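Modelling Clay for People Who Say They Can't: Notes for Session 7
Stondden Evening Workshops, table crafts strand

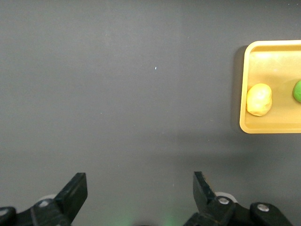
Rania Amrani

Please read these before the session, or at least on the stairs. Last February I handed them out at the end, and found most of them still on the chairs when I came to put the lights out.

What the session covers

Setting out, rolling a ball, keeping colours apart, and the first three shapes that come out of a ball. If you have missed earlier sessions you will be fine. If you have been to all of them you will also be fine, though you may feel you have heard my views on yellow before. You have. They are repeated under "Colour" for those who haven't.

1. The table

We work on a plain dark surface. Pale crumbs show up on it, and you want them to show up, as the alternative is finding them later inside something white. Wipe the table before you start and again whenever you change colour. A damp cloth will do, followed by a dry one. Clay on a wet table turns to something like soap.

Sleeves up, rings off. Jumpers that shed should be left on the hooks by the door. I have nothing against mohair except its behaviour.

2. The tray

Everybody gets a shallow plastic tray with a raised rim. Clay that you are not holding lives in the tray. The rim stops a ball rolling off on its own travels, and the tray can be lifted out of the way in one go when you need elbow room.

Leave a gap between one ball and the next. Two soft colours left leaning on each other will swap a little at the point where they touch, and you'll be picking green flecks out of a lemon for the rest of the evening. A finger's width is plenty.

Keep the tray to one side and the middle of the table clear. People resist this. They like everything laid out in front of them, as though about to perform surgery, and then they have nowhere to roll. If you are right-handed, put it at the top right. Left-handers, top left. Those who claim to be neither may put it where they like and live with the results.

3. The ball

Nearly everything we make starts as a ball, so it is worth being able to make one.

Pull off a piece that fits comfortably in your palm. Squash it and fold it over, several times, until it stops feeling stiff. This is called conditioning, a grand word for squashing. Cold clay takes longer. You can warm it in closed hands while I am talking, and I usually talk for long enough.

Put it between your palms and move the top hand in small circles. Press firmly to begin with, then ease off as it comes round. Most people do the reverse, starting timidly and finishing with a great shove, and get an egg.

About lumps. A lumpy ball is a perfectly good ball for storing in a tray. The one at the top of these notes is taller than it is wide and could be mistaken for a small potato, and I would happily start a session with it. Smooth your ball just before you use it. Anything you polish beforehand gets finger marks again as soon as you pick it up, and you will have had all that bother for the benefit of the tray.

If cracks appear, the clay is dry or under-squashed. Go back to squashing. If it sticks to your hands, put it down for a few minutes and wash them. Do not add flour. I don't know where people hear about flour.

4. Colour

Work from light to dark. Yellow first, then green, then whatever else you've taken, with black last of all and preferably on another evening.

Yellow is the worst-behaved colour in the box, and through no fault of its own. It picks up everything. A smear of green that would vanish into blue will turn yellow the shade of old mustard. Wash your hands before you touch it, and dry them on something that hasn't been used for wiping the table. Apolinar Chávez, who takes the other group, keeps a separate towel for yellow and was teased for it until people saw his lemons.

To mix, take the lighter colour and add the darker to it in pinches. A pea of blue goes a long way in a plum of yellow. Going the other way you will need a bucket of yellow to make any difference, and we haven't got one.

Stop folding while there are still streaks if you want a marbled look. Keep folding if you don't. There is a moment between the two when it looks like a mistake, and I'm afraid you have to go through it.

5. Three shapes from a ball

Teardrop. Roll one side of the ball between the edges of your hands, held in a V. Good for petals, beaks and, with some pinching, pears.

Disc. Put the ball on the table and press with the flat of your palm, straight down. Peel it up slowly from one edge. If you yank it you will have an oval.

Sausage. Use your fingers spread out, working from the middle towards the ends. The ends go thin before the middle does. Stop when you notice this, nudge them back in and carry on. When it is even enough, it is finished. Even enough is for you to decide, but I may lean over and look at it.

6. Exercise for the session

Make two pieces of fruit of different colours, each starting from one ball. Keep both in the same tray throughout without getting any of one on the other. It sounds simple enough. In the last group of 16, we had a great many clean lemons and a few that looked as if they'd been in a fight with a lime.

Stalks and leaves are optional. Faces are discouraged.

7. Clearing up

Clay goes back in the tubs by colour, lids pressed down until they click. Anything mixed goes in the tub marked Mixed, which is currently brown and will remain so. Wash trays in warm water without scouring, as scratches hold on to old colour. Stand them on edge to dry by the sink in room 22.

Finished pieces can stay on the windowsill until the next session. Put your name on a slip of paper underneath. Initials won't do, we have three people with the same ones and a disputed banana.

To bring next time: an old toothbrush, a plastic ruler you aren't fond of, and a piece of real fruit to copy. Please don't eat it during the introduction.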